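Planning a second two-arm cell, what to budget for?
Board: Small Automation > Buying and Budgeting

Sin_bench
We have one two-arm cell running and I have to put in a number for a second one before the end of August. Work is light handling, seasonal decorations mostly. Each arm has its own wrist camera and a two-finger gripper. The current cell at work:

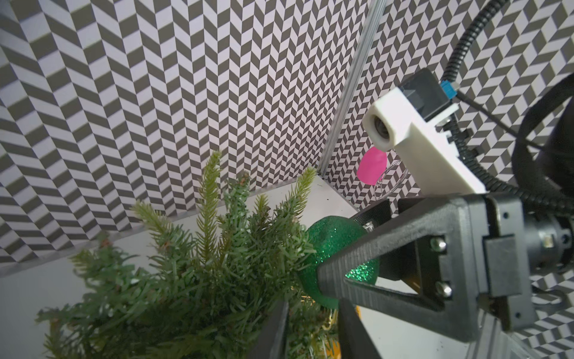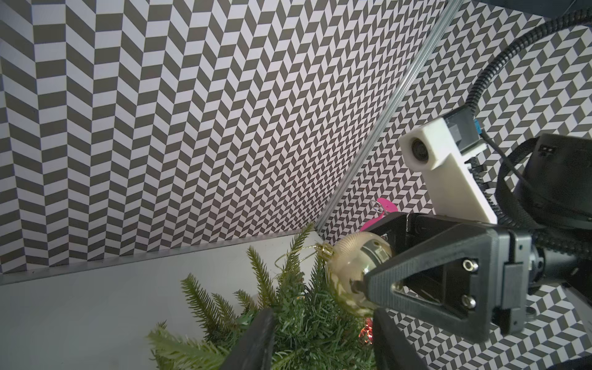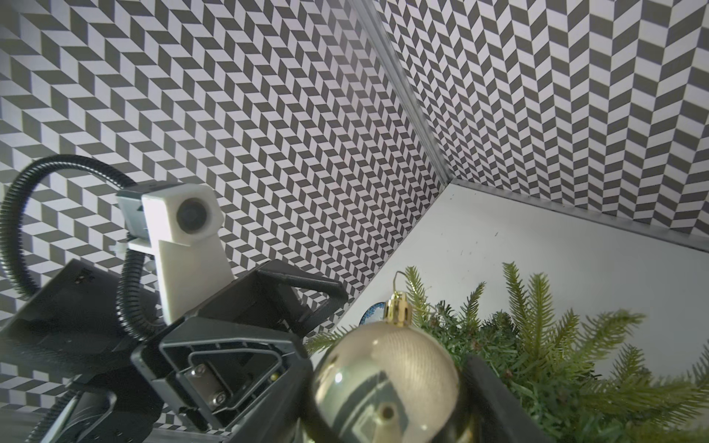
The arms are the easy part of the quote. I have prices for those. What I don't have a good handle on is everything else: frame, wall panels, cables, spare fingers, lights, somebody's time to put it together. On the first cell we never tracked those and they came out of three different accounts. The form I have to fill in has one line for equipment and one line for "other." What do people put in "other"?

wolomlow
Spare fingers. If yours are printed, the plastic is cheap but the printer hours aren't free. We keep four sets per arm and still ran short in our second month. I put 300 a year against fingers and camera mounts together.

Cables next. The ones at the wrist bend all day. Buy two spares of each with the arms, same order, same shipping.

gridline601
I'd question buying a second cell at all. What are your hours on the first one? Ours sat idle every morning until we moved the start time to 7. That cost nothing and it gave us most of what a second cell would have.

Sin_bench
It runs two shifts already. The problem is changeover. Every time we swap to a different set of items we lose half a day.

gridline601
Then price a second tabletop on a cart before you price a second cell. Roll one out, roll the other in. We did that for 600 including the locating pins. Not as good as a second cell but a lot less money.

wolomlow
Carts work until the floor isn't level. We tried it and had to check the camera calibration after every swap. It ate the time we were supposed to save. I'd take the second cell if the money is there.

gridline601
That's what the pins are for. We check calibration once a week, on Tuesday, and it's fine.

fumico_user
Don't forget the items themselves. Ornaments get scratched and the hooks come off. If you need them to look the same from one week to the next, buy the whole run now. We were using a set from Etivero and they dropped the color we needed. Had to replace everything.

Also get the panel pattern file from whoever made your first set. Ours was printed by a local sign shop and they didn't keep it.

Sin_bench
Good point on the panels. I'll ask. How is everyone handling labor? I was told to leave it off because we're on salary.

wolomlow
Put it in. Even if they strike it out, it's on paper that it takes time. Our second build was 314 hours with wiring and testing. First one was worse but I don't have a number for it.

fumico_user
314 seems high to me. We were well under that, but we bought the frame already cut and drilled. It costs more up front. I'd do it again.

wolomlow
We cut our own. That explains a lot of it.

Sin_bench
OK. What I have now: precut frame, four sets of fingers per arm, two spares of each cable, panels, a full run of items, labor as its own line. I'm going to price the cart as a second option and send in both. If they pick the cart I'll need the drawing for those pins.

gridline601
Send me a message, I'll dig it out. It's for a smaller table than yours, probably, so check the spacing before you drill.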